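Tanduvwood bench group - minutes of the January catch-up

Present: the usual bunch from the bench, plus two people from Lacson dialing in (the line dropped once, so apologies if I missed a remark or two). We started at 2:15 and I took notes, so blame me for the spelling.

1. The gripper fault

Most of the meeting went on this, no surprise! For those who were out: during the snack box task the left gripper stopped reporting its jaw opening. The fingers still moved fine in the hand, but the log showed them stuck at one value, and we kept right on recording. It started at episode 1,421 and we only caught it 13 episodes later, when somebody scrolled back through the plots over coffee. I'd signed off on two of those myself, so I'm not throwing stones.

The task is the one with the white box of wrapped snacks in the middle of the table, lid flap up, a gripper in each hand, cables running back along the forearms.
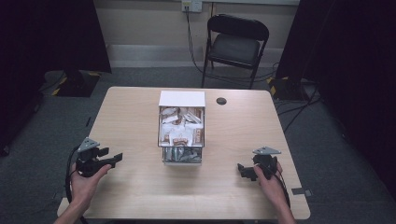 2. What we think caused it

Lacson's view is a tired connector at the gripper end of the cable. Mine is that we pull on that cable every time we reach for the far side of the box, and the connector just gave up first. We argued this for a while and ended up agreeing it could easily be both. Swapping the cable brought the signal back, but then so did wiggling the old one - so I wouldn't call that proof. The old cable goes to Lacson for a proper look.

3. Checks before each session

We're adding an open and close check on a bare patch of table before the box goes down. Hold the gripper low over the wood, jaws wide, close slowly, open again, and watch the number on the screen the whole way. If it sticks or jumps, stop and swap the cable.
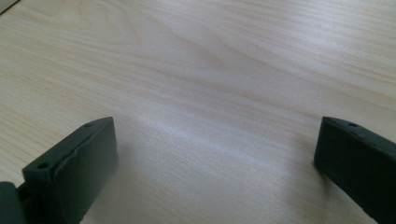 I'd like this done after breaks too, and I got some groans for that, but it takes less time than finding your chair again. Plivel (our logging tool, for the Lacson folks) should also beep when the jaw value hasn't changed for a whole episode. Lacson will see if that can go into the next build.

4. Bad episodes

All 13 get flagged and kept out of the Zultumia delivery. The target is still 3,000 and we're not asking for more time yet.

5. Actions

Bench: print the new check and tape it up where we can see it. Redo the 13 episodes.
Lacson: cable report, Plivel beep.
Me: send these out, order 2 spare cables.

We wrapped up at 3:05. Next meeting is same time next month, same dial-in.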